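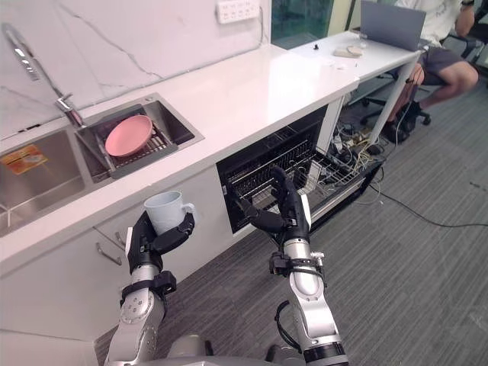 The Good Water

The man from Skender Water came on a Tuesday, in a clean van, and I was against him before he had the clipboard out.

My sister-in-law had sent him. She lives on the hill side of Nadcombe, where people buy things in sets, and she had bought the filter and the refills and the little book that came with it. She said her skin was different. I looked at her skin at Sunday dinner, under the good light, and it was the skin I had known for years. I said so. She said I had never been a noticing person.

"I understand you have concerns about your water," the man said.

"I don't," I said. "You do."

He laughed as if I had been friendly. He asked for a glass, and I gave him one out of the cupboard, and he held it up to the window before he filled it. I didn't care for that. Then he filled it and put in a drop of something from a brown bottle, and the water went the color of weak tea.

"That's what you've been drinking," he said.

"No," I said. "I've been drinking it without the drops."

He wrote something down. He told me the reading was 244. I asked him 244 what, and he said parts, and I asked him parts of what, and he said that was a very good question and turned over a page. On the next page was a picture of a mother and two children running through a field. There was no water in it at all.

The price was $865, with the fitting. He said it quickly and then he said the word "peace" several times. I asked if the tea color would go away once I had paid, and he said it would go away completely. I said I could make it go away myself by pouring it down the sink, and I did. He left me a brochure anyway. They are trained to leave something in the house.

I should explain about Nadcombe and water. We had a spring once. It came up behind the old Solau Hotel, and people rode the train out to drink it for their livers. My grandmother worked there as a girl, carrying the stuff up to the rooms in jugs. The hotel said it came out of the rock warm and full of iron and that kings had asked for it. My grandmother said it came out of the rock cold, and that on days when the spring was low they filled the jugs at the laundry tap and put in a rusty nail. The guests in the laundry water got well at the same rate as the others. One lady got so well on it that she left my grandmother a hat.

I have the hat. It's an ugly hat. I keep it because it is the only thing I know of that anyone in my family ever got out of a miracle.

So you can see how I was raised.

That September the brochures had already started showing up in other people's kitchens, held to the refrigerator with magnets. By the time the weather turned, it was all anyone talked about at the bakery. The woman ahead of me in line said her arthritis was going. Another one said her dog had stopped scratching. I asked what the dog had been scratching at. She said it was more of a general scratching.

"And he drinks the filtered?"

"He prefers it," she said.

I went home and thought about how a dog would let you know that.

Then the letter came. It was from the town, dated Dec 5, 2023, and it said that Nadcombe had been getting its water from the Peñalver reservoir for quite a while now, on account of the old wells being tired, and that residents might have noticed "a change in character." It said the water was perfectly safe. I have never liked the word perfectly in a letter. It said there would be a meeting.

There were around 40 of us at the meeting, in our coats, in the school gym. A young man from the town pointed at a map. Someone from the hill side stood up and said she had noticed the change right away, the very week, that it tasted flat and dead, and she had gone straight out and gotten a filter. People clapped. The young man asked what week that had been, and she told him, and he looked at his papers and said they hadn't switched over the hill until a month after that.

"Well," she said, "I must have felt it coming."

They clapped for that too. I was sitting on a folding chair with my arms crossed, enjoying myself more than I had in some time, and I thought: this is what I'm like. I came out on a cold night to watch people be wrong.

My sister-in-law was across the aisle. She didn't clap. She was holding her purse in her lap with both hands, and she looked tired. My brother had been gone 2 years that winter. I don't know why I had never put the one thing next to the other, the empty side of that big house and all the boxes she kept ordering to it. I told you she said I wasn't noticing.

I walked over there a few days later. I don't walk up the hill as a rule, it's steep and they all have gates. She had the kettle going. She poured me a glass from the filter first, before I could get my scarf off, and stood there and waited.

I drank it. It was water. It was a bit cool, and it tasted the way a glass tastes.

"Well?" she said.

I had a number of things ready. I had the dog, and the drops, and the 244 parts of nothing, and my grandmother's nail. I'd polished them up on the walk over.

"It's softer," I said.

"It is, isn't it?" she said. "I told him you'd be able to tell."

"I wouldn't pay that for it."

"No, you wouldn't."

She sat down then, and we had the tea. She told me the faucet in the upstairs bath had been dripping since spring and she hadn't wanted to call anyone about it. I went up and had a look. It wanted a washer. I said I had a whole jar of them at home, all sizes, and I'd bring it up on Thursday, and she said to come for supper in that case, and was I still off onions.

I still don't believe in the filter. I asked her, going out, whether she would mind if I took some of it home in a jar and had it tested properly by somebody with nothing to sell. She said I could do whatever I liked. She found me a jar with a lid.

It's on my windowsill. I haven't sent it anywhere yet.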